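自己量房间、画平面图：一份不太相信“三十分钟搞定”的教程

网上讲量房的文章，十篇有八篇告诉你：一把卷尺、一张纸、半个小时，全屋尺寸到手。我照着做过，结果柜子进不去。下面这套办法慢得多，也啰嗦得多，适合准备自己定柜子、铺地板、或者想核对一下设计公司图纸的人。
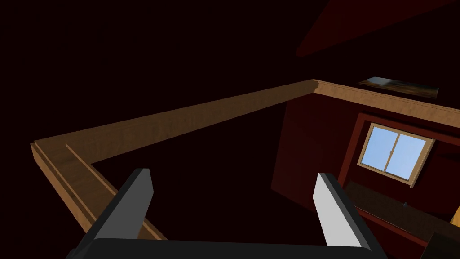
一、先搞清楚你为什么要量

很多人一上来就量，量完一堆数字，不知道哪个有用。先回答一个问题：这些尺寸拿去干什么？

只是想知道沙发放不放得下，精确到厘米足够了，别折腾。要定做嵌入式柜子，得精确到毫米，而且同一面墙要量好几个高度。铺地板，重点在地面的最长边和门洞，墙高完全可以不管。想核对房产面积，那我劝你先查清楚当地的测绘规则，墙体算一半还是算全部，阳台怎么折，各地写法不一样，你自己量的套内数字和证上的数字对不上，多半不能说明什么。

我见过有人为了放一张床，把踢脚线的厚度都量了。也见过有人定做整面书柜，只量了一个宽度。后一种更费钱。

二、工具：哪些值得买，哪些是卖给焦虑的人的

卷尺。五米的，尺带宽一点，伸出去不容易塌。买回来先检查尺头那个钩子：它应该能前后滑动一点点，滑动的距离等于钩子本身的厚度，这样顶着量和勾着量结果才一致。很多人以为钩子松了是质量问题，拿胶水粘死，之后每个数都差一截。反过来，用了好多年、摔过很多次的尺，钩子可能真的松过头了。拿一把钢直尺对一下，别凭感觉。

激光测距仪。好用，但宣传里的精度要打折扣看。说明书上写的误差，是在目标表面合适、光线不强、机身端平的条件下测的。你家白墙还行，玻璃、镜子、深色瓷砖就难说。我手上用的是一台Skernarier，短距离和卷尺对得上，对着落地窗量就开始胡说。不要用它量洞口净宽之类的小尺寸，机身要抵着一边，稍微歪一点就偏大。

手机测量软件。我试过三个，态度没变过：看个大概可以，拿去下单不行。同一扇门连量几遍，几遍都不一样，软件还给你显示到小数点后一位，小数点给人的信心是假的。那种拿着手机转一圈自动出平面图的，图很漂亮，发朋友圈没问题。墙角全给你拉成了直角，而你家的墙角很可能不是。

水平尺。建议有一把，六十厘米的就行。

纸、铅笔、橡皮。别用平板。量房的时候你一只手扶尺，一只手写字，有时候人还蹲在马桶边上。

三、画草图，先画完再量

这一步大部分人会跳过，跳过之后必定返工。

每个房间单独一张纸，站在房间中间，从门开始，顺时针画一圈。墙、门、窗、凸出来的柱子、管道井、暖气、配电箱，全画上。比例不准没关系，顺序要对，凸出和凹进要对。画完检查一遍，看有没有漏掉的转折。卫生间和厨房的转折最多，包管道的那一小块几乎每个人都会漏。

画的时候门的开启方向也要标。听起来不值一提，可是很多柜子装上去才发现门打不开九十度，就是这里没画。

然后在每一段墙上留出一条短横线，用来填数字。量的时候一条一条填，哪条空着一眼就能看出来。

四、量墙长

顺序和画图一致，从门边开始顺时针走。

每段墙量三个高度：贴着踢脚线上沿、腰的高度、接近天花板。三个数都记下来，不要自作主张取平均。嵌入的东西用最小的数，贴墙铺的东西用最大的数，平均数哪一边都不讨好。

我自己家书房那面墙，底下2761毫米，往上走就变窄，到顶差了16毫米。开发商的图纸上是一条笔直的线。我第一次定柜子只报了底下的数，柜体推到一半卡住，安装师傅说墙有问题，我说尺寸是你们复核过的，最后两边各让一步，侧板重新裁。后来才知道所谓“上门复核”，就是拿激光在腰的高度点了一下。

所以遇到商家说“我们会派人复核，您不用量”，我的建议是照样自己量一遍，然后当面对数字。对不上就再量，直到两个人都认。别不好意思。

墙太长，一个人拉卷尺会下垂，量出来偏大。可以分两段：在墙上用美纹纸贴个记号，左边量到记号，右边量到记号，加起来。记号用铅笔画细线，别拿纸胶带的边当基准，胶带一翘就偏了。

内角处卷尺弯不过去，读数要靠猜。不要猜。有的卷尺外壳上印着壳体长度，量的时候把壳顶到墙角，读数加壳长。先用直尺核一遍壳长，印的未必准。

五、量门窗

门要量的数：洞口净宽、洞口净高、门边到墙角的距离、门套厚度。已经装了门的，净宽指的是门打开之后真正能过东西的宽度，要扣掉门扇占的那部分。搬冰箱卡在门口的人，量的都是门框到门框。

窗要量：窗洞宽、窗洞高、窗台离地高度、窗台深度、窗边到两侧墙角的距离。宽和高各量几处，取小的。做窗帘则要另外看窗框上沿到天花板的距离，以及把手突出来多少，百叶帘打到把手的事情很常见。

窗台离地高度一定要注明从哪里量起。地板铺之前和铺之后，差的就是地板加垫层的厚度。我在图纸上见过“窗台高900”，没写从毛坯地面还是完成面，这种数字等于没有。

六、量高度

房间四个角和中间各量一次。水平的天花板有，我还没住过。

卷尺从地面往上推，让尺带在天花板折一下，读数不好看。比较可靠的是把激光仪放在地上朝上打，量之前先用水平尺看机身放平没有。有石膏线或者吊顶的，石膏线下沿的高度、吊顶下沿的高度都要单独记。顶天立地的柜子到不到得了顶，由最低的那一点说了算。

还有一件事卖柜子的人常常不提：躺着拼好的柜子要立起来，对角线会顶到天花板。柜子高度看着比层高低，也可能转不过来。把柜高和柜深各自平方，相加开方，得到的数要小于层高。大于的话就得立着拼，或者分上下两截做。

七、查直角

用三四五法。从墙角沿一面墙量出90厘米点一个点，沿另一面墙量出120厘米点一个点，两点之间如果正好150厘米，这个角就是直角。小于150是锐角，大于150是钝角。

有人嫌麻烦，拿一本书往墙角一塞，没缝就算直。书太短，短距离上看不出来的偏差，拉到三米长的台面上就很明显。厨房装L形台面之前，这一步请老老实实做。

再量房间的两条对角线。长方形房间两条对角线应该相等，差得多，说明房间是歪的，画图的时候不能按矩形画。我帮邻居Nicanor Maldonado量过他的卧室，四条边两两都对得上，他很满意，准备收工，一拉对角线差了54毫米。边长相等，形状是个平行四边形。只看边长永远发现不了。

八、插座、水管和那些突出来的东西

每个插座、开关记两个数：中心离地高度，中心离最近墙角的距离。水管、地漏、燃气管同理，下水口还要记管径。

突出物记三个数：离墙角多远、自身多宽、从墙面凸出多少。踢脚线也算突出物，做落地柜时要么拆掉，要么柜子底部开缺口，先决定，再报尺寸。

九、把草图画成正式平面图

软件随便用一个就行。我对收费软件没什么好感，Plamier用了一阵子，功能很多，大部分是让你往房间里摆绿植和地毯的。方格纸照样能画，一格当十厘米，画错了擦掉。

画的顺序：先画最长的一面墙，再从它的一端用对角线定出下一个角。拿圆规或者软件里的画圆功能，以墙的一端为圆心、邻边长度为半径画弧，以另一端为圆心、对角线长度为半径再画弧，交点就是墙角。不要依赖软件自动吸附的直角，能关就关掉。

一圈画完，最后一段墙应该正好接上起点。接不上，就是某个数错了。差几毫米属于正常累积，差几厘米就回去重量。最容易出错的地方按我的经验排：抄错数字，漏掉一小段转折，起点没对齐，最后才是尺子的问题。抄错的典型是把1190写成119，单位一会儿厘米一会儿毫米。全程只用毫米，能少掉一半麻烦。

各房间拼在一起时要加上墙厚。墙厚在门洞处量，门套会把实际厚度盖住，拆不开就从图纸上查，查到的数旁边打个问号。承重墙和隔墙厚度常常不同，别量一处就全屋套用。

十、标注

每张图写清楚：单位、量的日期、地面和墙面是毛坯还是完成面、同一面墙取的是哪个高度的数。没有把握的数字画圈。画圈的数字不要发给任何人下单。

原始草图不要扔。正式图誊得再干净，出问题时能帮你的还是那张脏兮兮的原稿。

十一、几个常被问到的问题

一套两居室要量多久？我第一次用了一整个下午，第二天又补了一次。熟了以后快些，半小时我从来没做到过。

要不要花钱请人量？看用途。改承重结构、打官司，找有资质的。定几组柜子，自己量完再让商家复核，两份数字互相对照，比单独信任何一方都强。Lefèvre和Gandemham这两家我都找过，一家带了很专业的仪器，漏量了管道井；另一家就一把卷尺，数字反而一个没错。仪器贵不贵，跟人仔不仔细没有关系。

开发商给的户型图能不能直接用？拿来当草图底稿可以，上面的数字当作没看见。

冬天量和夏天量有没有区别？墙基本没有，木门和木地板有。我七月份量的木门缝，到了冬天明显宽了。换门的话缝别留得太紧，留多少问做门的，问完让他写在单子上。

量完之后隔几天再抽查几个尺寸，挑最长的墙、要放柜子的墙、还有厨房那面。对得上再下单。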